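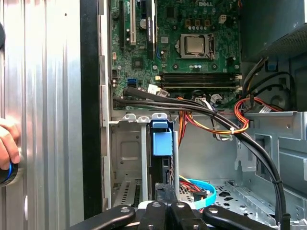
Side panel off, DELL board.

**Refurb bench – pre-close inspection, desktop towers**
Hotham workshop, February 25, 2019
Asset no. 819, lot from Gidach

Filled in at the bench so excuse the scrawl. Y / N / see note.

**1. Before opening**

- Mains lead out, power button held in – Y
- Wrist strap clipped to bare metal – Y. Clip is getting weak, new one on the list
- Bench mat clear of loose screws – N first time, Y after a sweep. Two under the mat. Not from this one, wrong thread
- Panel stood where it can't get knocked – Y

**2. Board**

- Expansion slots, dust or bent contacts – dusty, blown out, ok
- Memory slots – clean. Latches all click. Sticks to be fitted from the Zovport box, matched pairs only pls
- Processor lever down and hooked – Y
- Capacitors, any bulging or leaking – none found
- SATA ports, plastic not cracked – Y, the blue pair both fine
- Coin cell – 2.9 V, replace anyway
- Board connectors pushed fully home – one was up on one side, reseated. Check agian at step 5

**3. Drive and carrier**

- Serial matches the sheet – Y
- Wipe certificate in the folder – Y, cert 53
- Circuit board side, scorch marks or scratches – none
- Connector pins straight – Y
- Carrier not split, handle tab springs back – Y. Blue ones go brittle, flex the sides gently before fitting
- Hold by the carrier. Fingers off the green side

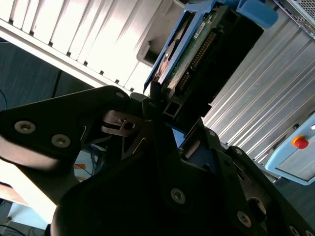

Stetsiuk asks whether we still need to flex every carrier, as the last lot had none split and it adds a good while to each box. Also wants it noted that a carrier which has gone pale at the corners should go straight in the scrap tub, no flexing needed.

Fair enough on the pale ones, added to the sheet. Flexing stays in until March, then we look at it again. One did go in my hand the week before last and took a drive down with it.

**4. Power supply**

- Rating label there and readable – Y
- Casing not dented, no rattle when tipped – Y
- Fan turns freely, finger test, UNPLUGGED – Y, bit gritty. Pass but listen for it on the run
- Cable insulation, nicks near the case edge – one scuff, outer only. Taped
- Insulation test, min 1000 ohms per volt 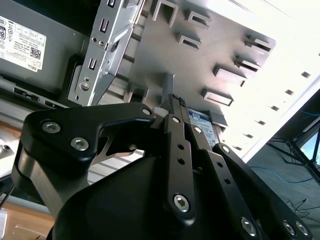

cross that last line out, it's off the old sheet and makes no sense for these. Use the PAT tester's own pass/fail and write down what it says. Today: pass.

**5. Metalwork and closing up**

- Drive bracket, burrs round the slots – one sharp edge, filed. Wear gloves for this bit, I didn't, plaster tin now needs topping up
- Stamped tabs on side panel, none folded flat – ok
- No cable trapped behind bracket – Y
- Board connectors, second look – Y
- Count tools back onto the roll – Y
- Panel on, slides home without force – to do after run test

**6. Run test**

- Fan noise – to do
- Drive detected at first start – to do
- Log past 2000 seconds with no errors – to do

**Comments**

Not signed off yet, section 6 outstanding. Don't shelve it. If somebody else picks it up, coin cell is in the left drawer – and please put the screwdriver bits back in size order.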